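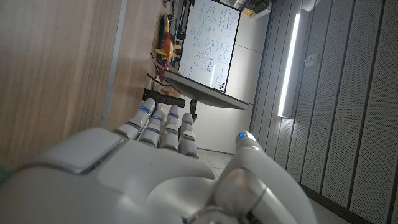 Teaching a robot hand to count to five: a guide for new club members

Written for the Pullari student robotics club, by Fenna Hendriks

Every September the new members get the same first task: make the hand show the numbers from zero to five, clearly enough that a person on the other side of the room can read them. It looks easy and it takes most groups two evenings. I wrote this page after I helped three groups with it, so that you do not have to make the same mistakes.

What you need

- the hand, already mounted on the arm
- a club laptop with our control program, which we call Skadgate
- the pose file from the shared folder (copy it, do not edit the original)
- one other person, who stays near the stop button

Step 1. Switch on and wait

Put the arm in its rest position before you give power to the hand. Then switch on the hand and look at the digits. There is a small blue light near the tip of each finger and one on the thumb, five together. In our setup a blue light means that this digit has answered the laptop. If one stays dark for longer than 8 seconds, switch off, check the connector at the wrist and begin again. Do not try to continue with four.

Step 2. Learn the scale

Each digit takes a value between 0 and 200. Zero is fully open and 200 is fully closed. Please never send 200 to the thumb when the fingers are also closed, as the thumb will press on them and the motor becomes warm. For a closed fist we use 183 for the thumb and it is enough.

Move one digit only, in small steps, and write down what you see. I advise to use paper for this. Some of you will want to go directly to the code, but a page of notes helps a lot when something is wrong later.

Step 3. Make the six poses

Start with five, because all digits are open and nothing can touch. Then make zero, the closed fist. After this, the others are only combinations of the two.

For the number four you keep the fingers open and fold the thumb over the palm. Here most groups have a problem. If the fingers and the thumb move at the same moment, the thumb can catch on the first finger. Send the fingers first, wait until they stop, and then send the thumb. A value of 83 is a good place for the thumb to wait in between.

The number three is a question of taste. In my country we show it with the thumb and two fingers, other members use three fingers without the thumb. Choose one and write it in your pose file, so that the next group understands.

Step 4. Put them in order

Make a list of the poses and let Skadgate play it slowly. The first time, use the lowest speed and keep the arm still. If a pose looks wrong, stop the list and correct only this pose. Do not change the speed and the values together or you will not know which one helped.

When the list runs well, play it backwards also. From five to zero the thumb has to arrive last, so the order of your commands is different. Many groups forget this and are surprised.

Step 5. Turn the wrist

Now you can try the same poses with the hand tilted to the side. The weight pulls on the digits in another direction and a small correction may be necessary. Save these values under a second name.

Before you go home

Open all digits, send the arm to rest, and switch off the hand first and the arm second. Save your pose file with the name of your group. If a digit made a noise or moved late, write it in the log book, even if it was only one time.

The next task is holding a paper cup. For this you will need the values from Step 2, so please keep your notes.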